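August 5, 2023

Wool felt trial, batch 7. Drultgate order.

Started late, kettle tripped the breaker again. Weighed out the grey fleece, 844 g after picking. Lost more to burrs and second cuts than I'd like. Fleece from the Hyun place is lovely in the hand but filthy round the britch end, so next time skirt it harder before it goes anywhere near the scales.

Carded twice. Third pass on the drum made neps so stopped. Laid four thin layers, crossed, on the long bench. Edges still too thin on the left, my bad habit. Patched with wisps from the offcuts bag, we'll see if they grab.

Soap: olive flakes, disolved in hot water overnight, went to jelly. Cut it down to the strength Luminița wrote on the tin lid. Less than I'd been using. Old mix was too slippery, the fibres just slid about and I was rolling foam.

Wet out at 60. Pressed through the net, no rubbing until the skin formed. Pinch test passed sooner than batch 6 (6 was the merino blend, so not a fair comparison, but writing it down anyway). Rolled in the pool noodle, quarter turn each time. Arms dead.

Size at end of rolling, long side 1325 mm. Needs to come in a good bit yet. Drultgate want it dense enough to cut clean without blanket stitch, which means hard fulling, and I don't have the shoulders for doing every panel by throwing it at the sink.

So, machine fulling. Notes for whoever does the next one:

- pillowcase, tied, never zipped (zip left a ridge down batch 5)
- two old towels in with it, the non-fluffy ones
- short cycles, pull it out and stretch square between each
- no spin until the last go, creases set and will not steam out
- vinegar in the last rinse

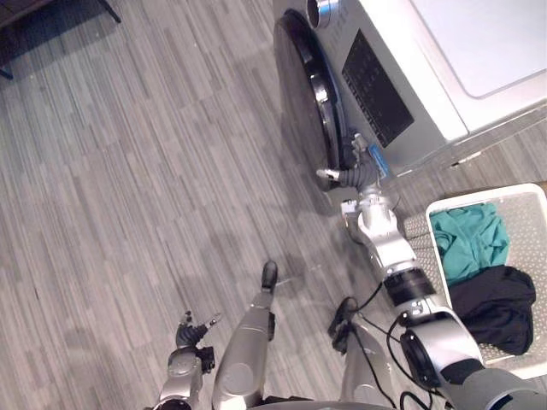
Gion Bachmann reckons the creases in batch 5 came from the towels bunching up, not from the spin at all, and would rather see one towel and a tennis ball. Also wants the vinegar done in a bucket so we can check the soap's properly out. Fair enough on the bucket. Will try the single towel on an offcut before I risk a whole panel.

Dye: leaving it till the fulling's sorted. Wevside sample card still hasn't turned up. If the client wants that muddy eucalypt colour we have enough leaf in the shed for one pot, two at a stretch - string bag is behind the mordant bins. Alum is low. Add to the Plundex order with more net and a new carding brush, teeth on the old one are bent flat at one end.

To do: sharpen the long shears, label the offcuts by batchs, ring Drultgate re thickness. They said "firm" and I need a number.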